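About Us | Our School

The Boyer School of Household Textiles was founded in Torkitby to teach the making, mending and care of fabrics used in the home. It began as an evening course held in 2 rooms above a drapery shop. The school now enrolls 116 students each year and occupies its own building on Plamton Road, where teaching rooms, a dye kitchen and a small lending library share the ground floor.

Instruction is offered at 3 levels. The foundation course covers fiber identification, hand sewing and safe laundering. The intermediate course adds machine work, quilting and pattern drafting. Students at the advanced level complete a supervised placement, most often in the repair department at Dadotell, which has received our students for 19 years.

The school maintains a study collection of bedding, table linen and curtains. Pieces are lent to classes and may be handled under the guidance of a member of the faculty. Printed and fleece fabrics are well represented, as they make up much of what families bring to our repair desk.

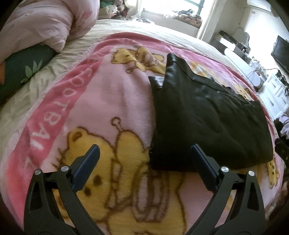

The repair desk is open to the public during term, from 4 p.m. to 7 p.m. Work is carried out by advanced students and inspected before return. Charges cover materials only.

Applications for the foundation course open in October. No previous experience is required, and financial assistance is available to residents of Torkitby.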